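Open Day at the Kirketti Workshop

On Tue 13 May the Trolora program welcomed members to its open day on household automation. Henryk Żak gave the opening remarks and explained how the program collects examples of ordinary kitchen tasks with hand-held grippers. 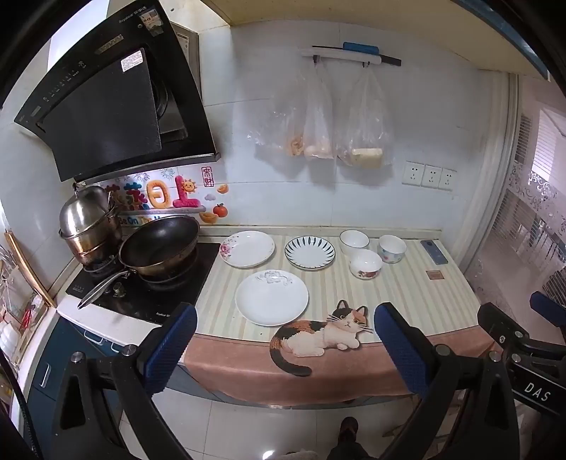

Guests then heard how such examples are used to teach a robot arm to handle plates, bowls and pans. Mr. Żak noted that the program has set itself a goal of 3,000 examples, and that nine households have agreed to take part.

A second open day is planned for June. Places are limited to 100, and members who wish to attend should write to the Kirketti office.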